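Search this wiki Go

Trakden gripper comparison 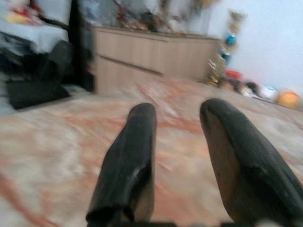

Photo: Svenja Eder / Trakden project. View from the wrist camera, gripper open.

The Trakden gripper comparison was a series of trials of two-finger robot grippers, carried out in furnished rooms. It set three finger designs against each other on the same arm and with the same controller, and later tested two wrist cameras. The work was led by Svenja Eder and ran until April, when the last set of results was added to the project record.

Background

Trakden began as a small project on picking up household objects from floors and low furniture. Its early trials used a bench in a workshop, where the lighting was fixed and the objects were laid out on a rubber mat. Results from the bench did not carry over well to lived-in rooms. Hard, shiny floors gave the fingers less to push against when closing on thin objects, and reflections upset the estimate of where an object's edge lay. Eder moved the trials into bedrooms and sitting rooms for the second stage.

Equipment

All trials used a Leitner arm with a parallel gripper base, so that fingers could be changed without removing the wrist. Commands were sent through a Setgate controller. The three finger sets were:

Long pads. Tapered black fingers with a rounded tip and a soft outer coating.
Short pads. The same coating on a stiffer core, 19 mm shorter.
Hooked tips. Bare plastic fingers with a small inward lip, made by Cletico.

The camera was mounted at the wrist and looked out past the fingers. With the long pads fitted, the fingers took up much of the lower part of the view, and the gap between them was used to judge whether the gripper was lined up with its target. The short pads left more of the floor in sight but had to be brought closer before closing.

Method

Each finger set was given 200 attempts, split between soft objects, rigid objects and flat objects such as cards and envelopes. An attempt counted as a success if the object was lifted clear of the floor and held for the full waiting time. Objects that slipped and were caught again counted as failures. The order of the finger sets was changed from room to room.

Arm speed was limited during the approach. A faster setting was tried for moves between objects, and the camera picture was recorded throughout.

Results

The long pads did best on soft objects and were the easiest to line up by camera. Their weakness was on flat objects, where the rounded tips tended to ride over the edge. The hooked tips were better at this but marked some of the softer items and were withdrawn from fabric trials. The short pads came between the two on most measures and had the fewest failures on rigid objects.

Wear was noted separately. The long pads were inspected after roughly 900 closings and showed creasing in the coating, though grip force had changed little. The short pads were replaced once after a split near the root.

Camera trials

The first wrist camera gave usable pictures when the arm was slow or still. During quick turns, furniture and floor smeared together while the fingers, which moved with the camera, stayed comparatively sharp. The object finder then lost small items near walls and had to start its search again. A second camera with a shorter exposure reduced the smearing but gave a darker picture under beds and tables. Eder's notes recommend the second camera for rooms with good daylight and a pause before each search in all other cases.

Later use

The long pads were kept as the standard fit for later Trakden work. A mixed pair, with one long pad and one hooked tip, was proposed but has not been tested.

See also: Parallel gripper; Wrist camera; Setgate controller

This page was last updated in April.
Contact the editors | Copyright Trakden contributors | Back to top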